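The Laundry Room at Clurcombe

Last updated: May

Welcome to our small gallery page. Our house in Clurcombe has one laundry room for all the floors, and many people who come to live here ask the same things about it before they move in. So I took the task to put together one page, with the machine, the basket and a few words about how we do the washing. My English is from school and from the house, please excuse me if some sentence is not so elegant.

The room is on the ground floor, behind the bicycle door. It is open from six in the morning until ten in the evening. A wash costs 84 in house tokens and a wash with extra rinse costs 108. The tokens you can get from Lotte Van Loon, second floor, usually after dinner time.

The washing machine, door open, with a laundry basket in front of it. The gray rubber ring around the opening should be wiped with a dry cloth after your last wash. Please pull the fold a little with your finger and look inside it, there is where the hair pins and the small socks like to stay.

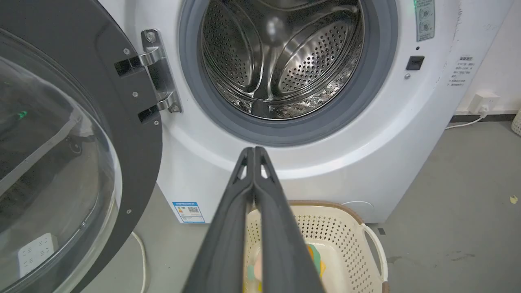 Ustyna Savchuk wrote to me that the wiping is good but it does not help much if people close the door right after. In her old flat they always left it open by the width of a hand for the whole night, and the smell went away in one week. She also asks that we all use less powder, because on the third floor there are two small children with sensitive skin.

I agree with her, and I have put the open door into the house rules from this month. On the lower right of the front there is a round cap for the filter. Please do not open it by yourself. There can be much water behind it, and last winter we had it all over the floor until the corridor. Duangjai Meesuk has the flat pan and the towels for this work, and she does it every second month.

About the basket. It is cream-colored plastic with holes, with a brown rim and a white handle. A folded cloth in orange, yellow, green and pink lies in it. Baskets may stand on the floor during your wash, but afterwards please take them upstairs, the room is narrow.

The spin speed. For towels and bed sheets I use the higher one. For wool and for thin blouses 400 is enough, and 600 I take for shirts which I want to iron the same evening. Inside the steel drum are many small holes, so please run your hand over the wall before you put in something delicate. A forgotten zipper or a coin can make a hole in a blouse very fast.

Corrections to this page please put in my mailbox, ground floor left.

Mimoza Omerović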